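# What Is a Wind Tunnel?

Before a new airplane carries anyone, engineers want to know how air will behave when it moves over the wings. They could build the whole plane and try it, but that costs a lot and could be dangerous. So they start with a wind tunnel.

A wind tunnel is a big tube with a fan. The plane, or a small model of it, stays still in the middle and the air moves past it. To the wing, it makes no difference. Air rushing over a parked wing pushes on it the same way still air pushes on a wing that is flying through it.

You have felt this yourself if you have ever stood outside on a windy day. Your jacket flaps just as it does when you ride your bike fast.

## The tunnel at Ramlow

The Karnell tunnel in Ramlow is 92 feet long. It was built for testing small planes. The narrow part, where the model sits, is called the test section. Air speeds up there, the way water speeds up when you put your thumb over the end of a hose.

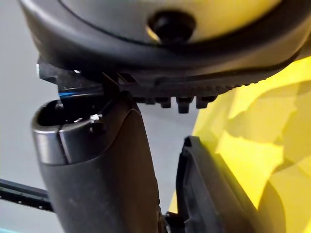 Models are held up by a thin metal arm called a sting. Inside the sting is a balance, a kind of scale. A kitchen scale only measures a push straight down. A balance measures pushes up, down, backward and sideways. The upward push is lift. The backward push is drag.

Gaspard Joly runs tests at Ramlow. Last November his team tested a model of a mail plane called the Mukel. They made 552 runs, changing one small thing each time -- the tilt of the wing, the angle of the tail, the speed of the air.

"Most runs look boring," he says. "You watch numbers on a screen."

## Seeing the air

Air is invisible, so engineers sometimes add thin lines of smoke. When the lines stay smooth, the air is following the shape of the wing. When they curl up and break apart, the air has come loose. If that happens over too much of the wing, the plane loses lift. This is called a stall.

Some teams tape short pieces of yarn to the model instead. The yarn lies flat in smooth air and wiggles in rough air.

## Words to know

- **Lift:** the push that holds a plane up
- **Drag:** the push that slows a plane down
- **Sting:** the arm that holds the model
- **Stall:** a loss of lift when air breaks away from the wing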